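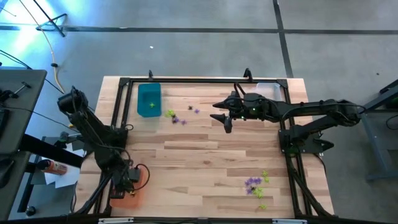

# Melley Shelf Reviews

Reader reviews of science fiction and fantasy series, collected book by book so that you can follow one reader through a whole series. The set holds 1627 reviews in English. Every review is tied to a volume number.

We put this together to look at how people write about the second or fourth book in a series compared with the first. Most review sets we tried treated each book as a separate item, and the order was lost.

## What is in it

The reviews cover 60 series. Each series has at least three volumes, and short story collections set in the same world count as volumes only if the publisher numbered them. Prequels are filed by publication order, so a prequel that came out fifth is volume 5.

Reviews came from two places:

- **Nollby**, a reading club site that closed its forums in August and let members export their posts. Members had to opt in.
- **Sterklow**, a small mailing list for space opera readers. Posts were split by hand, as people often covered two or three books in one message.

## Files

- `reviews.csv` – one row per review
- `series.csv` – one row per series, with volume titles and order
- `splits/` – train and test lists, by review ID
- `notes/ordering.md` – series where readers disagree about the order

## Fields in `reviews.csv`

| Field | Meaning |
|---|---|
| `review_id` | Short string, stable across versions |
| `reader_id` | Random code, the same for one reader across all series |
| `series_id` | Matches `series.csv` |
| `volume` | Whole number, publication order |
| `rating` | 1 to 5, blank if the reader gave none |
| `finished` | `yes`, `no` or `unknown` |
| `spoiler` | `yes` if the text gives away a major plot point |
| `text` | The review as written |

Blank ratings are common in the Sterklow part. Please don't fill them with an average – the people who skip the rating tend to write the longest reviews.

## Cleaning

Spelling and punctuation are left alone. We removed reader names, links and signatures. Character names stay in, even when misspelled. Reviews under 90 characters were dropped, along with anything that was only a plot summary copied from the back cover.

The `spoiler` field was set by hand using the Pešek guide, our name for the one-page list of rules in `notes/`. It is strict about deaths and reveals and loose about romance. If your work depends on spoilers, read it first.

## Known problems

- Readers who disliked book one rarely come back, so ratings for later volumes run high.
- Time travel series are a mess to order. Two of them have a reading order on the author's site that doesn't match publication, and reviewers mix the two freely.
- Some reviews are of the audiobook and talk mostly about the narrator. There is no field for this yet.
- A reader who posted on both sites will have two reader codes.

## Splits

The split is by reader. No reader code appears in both train and test. All series appear in both, so this is the wrong split for testing on unseen books. Make your own from `series_id` if you need that.

## Use

Free for research and teaching. Don't try to identify readers. Quoting a sentence or two in a paper is fine; reposting whole reviews is not.

To report a wrong volume number, open an issue with the `review_id` and the volume you think it should be.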